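The Olley has a rake problem

Clarketdale Stage Notes, 28 Jan 2024

The revival of "Wunus" at the Olley Playhouse has sold very nicely, thank you, and now has the kind of trouble only a selling show gets. The set is too tall for the balcony.

To be fair to the set, it was built for a different building. "Wunus" is the farmhouse comedy in which a widowed piano tuner inherits two goats, a debt and a sister-in-law, and the original touring version played barns of 3,000 seats where you could have parked a grain silo on stage and still had a view of the exit signs. For the Olley the producers kept the second-floor bedroom, where most of the last act takes place, and put it at its full height. From the orchestra it looks terrific. From the back rows of the balcony you see a bed, a pair of slippers and, during the big reconciliation, four very expressive shins.

A production source says the sight lines were checked. The same source says they were checked from row C.

The box office has started marking the worst of the balcony as "limited view," which used to mean there was a pole in front of you. There is no pole at the Olley. People who bought before the label went up are being offered a move downstairs if there's room, and there isn't much room, or a voucher for another show. The other show is the March run of the bell-ringing thing, so draw your own conclusions about how the vouchers are going.

I sat up there for a matinee and I'll say this for it: the second act plays beautifully from on high. The kitchen is downstairs, the kitchen is where the goats' lawyer turns up, and every laugh came up to us in good order. Then everybody went upstairs to forgive each other and a whole section of paying customers slid forward in their seats like a congregation looking for a dropped contact lens. The woman next to me gave up and closed her eyes. She told me at the curtain that it was the best radio she'd heard in years.

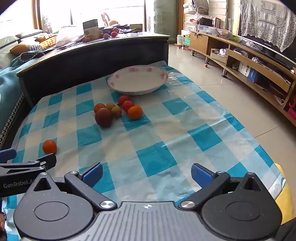 Ó Dálaigh wrote in after last week's item to say that I was being too easy on the management. The balcony has always been bad for anything above the door frames, the letter goes on, and regulars know to bring a cushion and sit on the left. What regulars don't expect is to pay full price for the ceiling. If the theater can find the money for a new chandelier, it can find the money to lower one bedroom.

Fair enough, though lowering the bedroom is harder than it sounds. The staircase was built to a certain number of steps, and the running gag about the creaky one depends on where it falls. Take out a foot and a half and you lose the creak, or you move it, and the company has spent weeks learning exactly where to flinch. The crew's preferred fix is to push the whole upper floor back toward the rear wall. That helps the balcony a good deal. It also puts the bed directly beneath a heating duct, which comes on during the quiet speech and sounds like a bus arriving.

There is a third option, and it's the one being whispered about in the lobby: play the last scene in the kitchen. The author's estate would have to agree. The estate has, over the years, refused permission to cut the song, change the goats to sheep or drop the second intermission, so I would not be clearing any space downstairs just yet.

Meanwhile the house keeps filling. The total for the run so far stands at 3,531 tickets, which at the Olley is the kind of number that gets taped to the stage door. Management has announced 100 rush seats for the added performances, sold in person from noon, cash or card, one pair to a customer. Ask where they are before you pay. If the answer includes the word "intimate," they're in the orchestra. If it includes the word "atmosphere," take a cushion and sit on the left.

Elsewhere in Clarketdale, the lobby bar has dropped its themed cocktail, the Nanny Goat, following complaints about the garnish. It has been replaced with wine.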